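Kaewmanee Loose Leaf: Common Questions

How much tea is in a pouch?
Each pouch holds 100 grams. Use 2 grams per cup, a little more if you take milk.

Is there caffeine in the roasted barley blend?
No. The Farkside green and the black both have it. 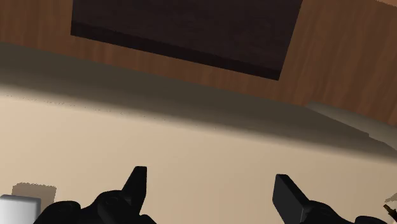
Does tea stain wood?
It can. Black tea is the worst for it — wipe up spills right away. A reddish-brown surface with lighter orange streaks, like this one, will show a dark ring sooner than a near-black slab will. We suggest a tray under the pot.

How should I store an open pouch?
Press the air out, close the zipper and keep it away from spices. Don't refrigerate it.

Can I return an opened pouch?
Yes, within 20 days. Write to Panya Srithong at the Jondow shop and include your order number.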